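Reading a three-wire coolant temperature sender on a mixed drawing set
Electrical and Wiring - Diagrams and Symbols

Posted by Mareike Dreßler

I am responsible for the vehicle workshop of a small training center, and I would be grateful for guidance on a matter that has come up in preparing our course material for May.

We maintain a light delivery van that is used for instruction. The wiring drawings supplied with it come from two sources. The original set covers the engine harness. A second set, prepared by a converter named Bideck, covers the body harness and the auxiliary heater. The two sets do not use the same conventions. In the original set, a splice is shown as a filled dot where two lines meet, and lines that cross without a dot are not connected. In the Bideck set, several crossings have no dot and yet the wire colors on both sides suggest that the circuits are joined.

The circuit that concerns me is the coolant temperature sender. It has three terminals. The original drawing shows a variable resistor between terminals 1 and 2, with a ground symbol at terminal 2. Terminal 3 is drawn on the Bideck sheet only, as a separate resistor with a slanted line through it, and it runs to the dashboard gauge by way of a connector marked C13. No ground is drawn for this second element.

My questions are as follows. Should I assume that both elements share the ground at terminal 2? Is there an accepted rule for crossings without a dot when a drawing does not include a legend? And may I safely measure the sender with an ohmmeter while the connector is attached, or must it be unplugged first? Our trainees will be asked to repeat the measurement, and I would like the written procedure to be correct before it is issued.

Posted by Joscha Lammers

Always unplug it. You cannot get a proper reading with the module still connected. As for the dots, no dot means no connection. That is the standard and the converter should have followed it.

Posted by Juraj Jelínek

The previous reply is correct regarding the ohmmeter, although the matter of the dots requires more care. I will take the three points in the order in which they were raised.

On the shared ground: in a three-terminal sender of this type, it is common for two temperature-sensitive elements to be placed in one housing. One serves the engine control module and the other serves the gauge. They may share a ground terminal, or the gauge element may be grounded through the threaded body of the sender to the engine block. The drawings you describe do not settle which arrangement applies. With the ignition off and the connector removed, measure from terminal 3 to terminal 2, and then from terminal 3 to the metal body. If the first measurement gives a steady resistance and the second is open, the ground is shared at terminal 2. If only the second gives a reading, the element is grounded through the body, and any thread sealant may be affecting the gauge. Should both measurements give a reading, terminal 2 and the body are joined inside the sender, and you may treat them as one point.
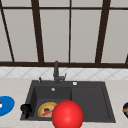

On crossings without a dot, the usual reading is that there is no connection. A drawing office may depart from this, however, and a sheet without a legend cannot be relied upon for this purpose. The preferred practice is to draw every splice as a T with a dot and to avoid four-way junctions altogether. The direction in which a line runs is a separate question from whether it is joined to anything. Consider a large window with a dark frame, in which some of the dividing bars lean instead of standing upright. The slant of a bar changes the shape of the panes on either side of it and has no bearing on what the bar is fastened to. A wire drawn at an angle on the Bideck sheet should be read in the same manner: it was most likely drawn that way to save space, and it tells you nothing about a splice. The slanted line through the resistor symbol is different, as it belongs to the symbol itself and indicates that the resistance varies.

To confirm a doubtful crossing, disconnect the battery, separate the connectors at each end of both circuits, and test for continuity between the two wires. Mark the result on your working copy in a color that the drawing does not already use. If you find continuity, look for the splice in the harness before you record it as intended, as chafed insulation will give the same reading.

On the ohmmeter, the sender must be disconnected. The meter applies a small voltage of its own, and the module and the gauge both provide other paths for the current. The reading will be wrong even where no damage is done. If your trainees need to observe the sender in operation, have them probe the back of the connector with a voltmeter, with the connector attached and the ignition on. For a sender with a negative temperature coefficient, the signal voltage in the usual pull-up circuit falls as the engine warms.

I would also advise that the written procedure state the coolant temperature at which each resistance is to be recorded. A figure without a temperature is of no use to the next person. We record ours at two points, once with the engine cold and again when the coolant reaches 94 degrees Celsius, using a separate thermometer and not the gauge under test.

Comment by Mareike Dreßler

Thank you both. I have carried out the measurements. Terminal 3 to terminal 2 is open. Terminal 3 to the body gives a reading that falls as the engine warms. The gauge element is therefore grounded through the body, and I will add this to the sheet. One of the crossings near C13 does have continuity, and I have not yet located the splice.

Comment by Juraj Jelínek

Please check the section of harness behind the heater housing. On converted vehicles, additional feeds are often joined there and covered with cloth tape.

Posted by Anneliese Mühlbauer

I would add one remark for other readers with converted vehicles. It is worth writing to the converter and asking for the symbol legend by sheet number. We did so with a Wunderlich conversion and received a legend that was missing from our folder, together with a corrected page for the fuse box. The request should include the chassis number and the revision letter printed on each sheet. In our case the revision letters in the folder did not match one another, and two sheets had to be replaced.

Please note that connector numbers may be used twice when there are two drawing sets. C13 on a body sheet may be a different plug from C13 on an engine sheet. We now write a letter B before every number on the body sheets.

Comment by Mareike Dreßler

That is helpful. There is indeed a C13 in both sets, and they are different plugs. I have requested the legend and will post the reply under this entry when it arrives.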